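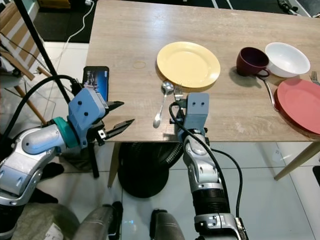

Table and tableware: your questions

Neltholm holiday flats – last changed 12 July 2021

What do I find on the table when I arrive?
Each flat has plates, bowls, mugs and cutlery. The colours are mixed on purpose. A yellow plate, a red plate, a white bowl and a dark maroon mug can stand together on one table, and we like it so. If you prefer everything in white, please write to Sevim Ekinci before your arrival.

There is a ring on the tabletop. Must I pay for it?
No. A faint ring from a cup or glass is normal use and we do not charge it. Please do not try to rub it away with a scouring sponge, this makes it worse. A soft cloth with a little washing-up liquid is enough.

And a burn or a deep cut?
Please tell us the same day. Henrik Reinholz will come and look. Small repairs are paid from the deposit, up to 77 euros.

May I put a hot pan directly on the table?
Please use a mat. You find the mats in the drawer under the cutlery.

Can everything go in the dishwasher?
The plates, bowls, mugs and cutlery yes. The wooden boards and the bread knife must be washed by hand – also when you are in a hurry.

I have broken a mug. What now?
It happens. Put the pieces in the grey bin, wrapped in newspaper, and leave us a short note. One mug or one plate per stay is free.

We are more persons than chairs. Can you help?
In the flats Grube and Wedel we can bring two folding chairs. The table in Petalari is too short for this, sorry.

How must the table look when we leave?
Wiped, with the dishes washed and back in the cupboard. Please look also under the table for forks and phone chargers. Forgotten things we keep until the next January.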